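Last updated: June
Print this page | E-mail this page

Section 4: Setting up your small-parts storage

Right, so you've got the Hullinis label maker out of its box and charged (if you haven't, go back to Section 2, I'll wait). Now comes the bit I enjoy most, which is giving everything in the workshop a home!

I wrote this section after sorting out the stores at Dalden, where Ginette Dufour and I had two benches, one kettle and a frankly silly number of washers. We had 4,000 stock codes to get through, so I've made most of the mistakes already.

Before you start

1. Tip out one drawer at a time. Please don't do the lot, I did once and was eating my tea off the floor for a week.
2. Sort by what a thing does first, then by size. Screws with screws, hose fittings with hose fittings.
3. Put anything you can't name in a tub marked QUERY and carry on.

NOTE: Wipe the fronts of your bins with a dry cloth before you stick anything to them. Polish and labels don't get on.

Choosing bins

Open-fronted ones are lovely for things you grab all day. Deep ones suit bulky bits, but small things sink to the bottom and sulk there. I like to stick to one colour per family of parts, and Arash Mohammadi, who took over the Stultthorpe stores from me, does it by shelf instead. Either works as long as you write it down somewhere.
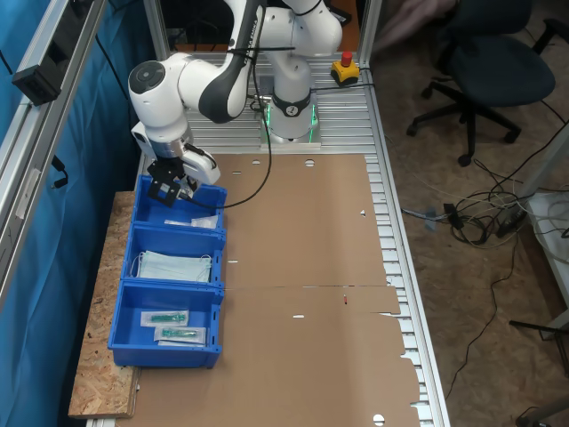
Fig. 7. Blue plastic bin in use at the bench.

Printing the labels

4. Hold the green key until the screen says READY. It takes about 60 seconds from cold, so put the kettle on.
5. Pick the wide tape for bins and the narrow tape for drawers.
6. Type the part name first and the code underneath. People look for "hinge", they don't look for a number.
7. Press PRINT, let the tape stop moving, then squeeze the cutter.

CAUTION: Never pull the tape while it's still feeding. It strips the little roller, and you'll be ordering a new one from Paquette on Monday morning.

8. Stick the label in the middle of the bin front and press from the centre outwards.

If the print comes out faint, turn the darkness up by 2 and try again. Still faint? The cassette probably isn't clicked down at the back (mine never is, first go).

Keep your master list on the memory card and save it every time you add a part. Section 5 covers backing it up.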